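Home Docs Releases Cells Issues Contact

# jastell-replay

Tools for recording, checking and replaying two-arm table tasks. Used with the Pryor cells at Vunent. Maintained by Mereana Kingi and Ifigeneia Sotiropoulos.

## What is in this repository

- `record/` - the logger. Writes joint states, gripper commands and camera images to one file per episode.
- `check/` - finds dropped images, clock jumps and missing joints.
- `replay/` - sends a recorded episode back to the arms, at full or reduced speed.
- `policy/` - a thin wrapper that lets a trained policy take the place of the replay source.
- `configs/` - one YAML file per cell.

The planner is a separate package called Ruvach. You need it for replay but not for recording or checking.

## Install

Clone the repository, make a fresh Python environment and run:

 pip install -e .
 jastell doctor

`jastell doctor` lists the arms and cameras it can reach. If an arm is missing, check the port names in the config before anything else. Left and right are set by port, so swapped cables give you swapped arms, and the software will not notice.

## The plate tasks

Most of the current episodes are table-setting work: plates, bowls, cups and a tray. A plate in a tray is gripped by its rim and tilted up from the stack under it, while the other arm works near a plate that lies flat on the table. Both arms share the space over the middle of the table, and most of the planner settings in this release are about that.
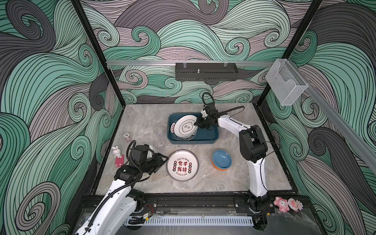 Each arm gets its own collision model, plus one shared volume that only one arm may enter at a time unless `shared_ok` is set in the task file. The plate tasks set it. With `shared_ok` on, the planner checks link-to-link distance at every step and slows both arms when the distance drops below `min_gap`. It does not stop them. If you want a hard stop, set `gap_action: halt`.

A held plate is added to the collision model as a disk attached to the gripper. The disk size comes from the task file and is not measured. If you change plates, change the number.

## Perception notes

Clear cups are the weak spot. The depth channel often reads straight through them, so the segmenter works from color images only and guesses height from the base outline. Expect misses when one cup stands behind another.

Patterned backgrounds are used on purpose. A policy trained against a plain wall tended to fail when the wall changed, so we vary the panels between sessions and store the panel name in the episode header. Small objects that have no part in the task are also left on the table in many episodes. They are labeled `distractor` and the checker ignores them.

Printed text on plates is not read or used. We did see the segmenter split a plate in two along heavy lettering. Setting `merge_inner: true` fixes most of this and is now the default.

## Episode format

Every episode has a header, a joint stream for each arm, and one image stream per camera. Joint values are in radians. The state vector has 12 joint values followed by 2 gripper values, left arm first in both parts. Times are in seconds from the start of the episode.

The March files used a different order, with each gripper value after its own arm. Run `jastell convert` on those before training. The converter writes a new file and leaves the old one alone.

## Known problems

- Replay drifts on long episodes if the camera clock is used as the master. Use the arm clock.
- `check` can report a false clock jump on the first image.
- The halt action leaves the grippers closed. Support whatever they are holding before you release them.
- Episodes over 78 seconds load slowly in the viewer.

## Changes

Version 7, 27th April: new shared volume code, `merge_inner` on by default, held objects added to the collision model. Configs from the last version load without changes, but `min_gap` is now in meters.

Please send bug reports with the episode header and the cell config attached. Mereana handles planner and replay issues - Ifigeneia handles the logger and perception.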